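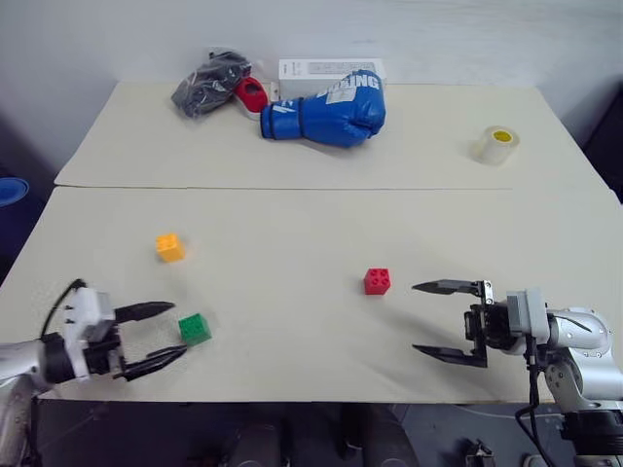
Blue glove on the rear tabletop, lettering side showing. 

Prutex Training Glove, blue - reviewed by Siamak Mahmoudi, June 2023

Purchased at retail as a pair. Used for 60 sessions, a mix of heavy bag and light pad work, three rounds of three minutes per session. No sparring. Hand wraps were worn throughout. My previous gloves were the Miltilari lace-free model, and I refer to them where a comparison is useful.

Fit

The hand compartment is narrow across the knuckles and long in the fingers. With a standard wrap it is snug. With a thick wrap it is too tight to close the fist fully for the first week, after which the lining compresses and the problem goes away. The thumb sits at a natural angle. Buyers with wide hands should go up a size.

Padding

Foam density is medium. The knuckle area was stiff out of the bag and took eight sessions to soften. It has not bottomed out on a heavy bag, though the padding over the first two knuckles is now noticeably softer than the rest. The Miltilari held its shape longer in that spot, but it also cost more. Padding on the back of the hand is thin. For bag work this does not matter. For blocking it would.

Wrist and closure

Hook-and-loop strap, single wrap. The strap is long enough to pull tight over a wrapped wrist and the hook side still grips well. Support is adequate on straight punches. On hooks the cuff flexes more than I would like, and I ended up adding two extra turns of wrap at the wrist to compensate.

Shell and print

Synthetic, royal blue. The color has not faded. The white lettering on the back and the slanted logo near the cuff are printed, not stitched, so I expected flaking. There is minor wear at the edge of one letter on the right glove and none on the left. Wiping with a damp cloth does no harm. I did not test solvent cleaners.

Ventilation and odor

Poor. The palm has a small mesh panel that does very little. Drying overnight with the cuff open is necessary, and even then the lining holds moisture at the fingertips. Cedar inserts from Jia helped - the gloves were dry by the next morning in every case. Budget for something similar.

Faults

One loose thread inside the left thumb seam, present on arrival. Trimmed and sealed, no further movement. The right strap label came off in the second week.

Verdict

Suitable for bag and pad work up to three times a week. Not recommended for sparring or for training in a hot room. Rating: 3 out of 5. I would buy them again at a discount, and at full price I would go back to the Miltilari.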